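Início | Dicas | Oficina | Casa e limpeza | Contacto

Usamos cookies para melhorar a navegação. Ao continuar, aceita a nossa política de cookies. Aceitar | Recusar

Trabalhar ao lado de uma pinça automática: dicas para a bancada

Quinta-feira, 2 de janeiro de 2020

Na oficina da Gralelness reparamos e preparamos peluches e roupa pequena para revenda. Desde que parte da recolha e da separação passou a ser automática, o trabalho de quem está à bancada mudou bastante. Levanta-se menos peso e anda-se menos entre mesas. Em troca, passa-se mais tempo a preparar peças e a verificar o que sai. Ficam as dicas que usamos todos os dias e que servem também a oficinas mais pequenas.

1. Separar por superfície, não por tamanho

Pelo comprido, pelo curto e tecido liso vão para caixas diferentes. A pinça precisa de uma abertura para cada tipo e mudar de regulação a cada peça atrasa toda a gente. Nas semanas de fevereiro, com caixas de 30 peças, foi assim que deixámos de acumular trabalho ao fim do turno.

2. Pegar pelo tecido

Quando o peluche traz roupa, as almofadas da pinça devem fechar sobre o pano. O pelo solto escorrega e fica marcado. Os debruns e as costuras dos lados servem de limite: a pega faz-se no meio do painel.

Tecido azul com debrum vermelho entre os dois dedos da pinça e pelo creme à volta:

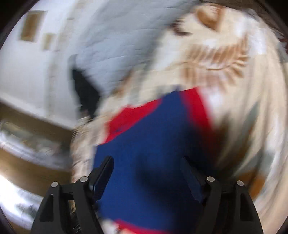
3. Limpar as almofadas a meio do turno

Pano de microfibra ligeiramente húmido, sem álcool. O pelo fino acumula-se nos cantos e tira aderência. Aproveitar para ver se os pinos metálicos dos dedos estão firmes. Se algum mexer, parar e apertar antes de continuar.

4. Uma pessoa, uma tarefa

No início púnhamos a mesma pessoa a alimentar a máquina e a conferir a saída. Não resultou. Agora quem alimenta não confere, e trocam ao fim de 100 peças. O cansaço é outro: doem menos as costas e mais os olhos. Uma luz lateral na mesa de conferência ajuda.

5. Guardar o trabalho fino para as mãos

Botões soltos, laços, olhos mal cosidos e etiquetas continuam a ser feitos à mão. Num lote de 1000 peças da Ridov, 135 voltaram para a bancada por estes motivos. Convém contar com esse tempo quando se marca o prazo com o cliente.

6. Escovar no fim

A escovagem faz-se depois da última passagem pela pinça. Escova de cerdas macias, no sentido do pelo, e só então a peça vai para o saco.

7. Ensinar antes de mudar o horário

Quem vem da costura demora a confiar na pressão da pinça e tende a segurar a peça com a mão. As mãos ficam fora da zona de fecho, sempre. Dois turnos com peças de refugo chegam para ganhar o hábito. Nós só mexemos nas escalas depois disso e houve menos queixas do que na mudança anterior, feita à pressa.

Artigos relacionados
Como tirar nódoas de gordura de tecido sintético
Mesa de corte Gurkimeo: altura e iluminação
Organizar linhas e botões em gavetas baixas
Visita à oficina Mladenović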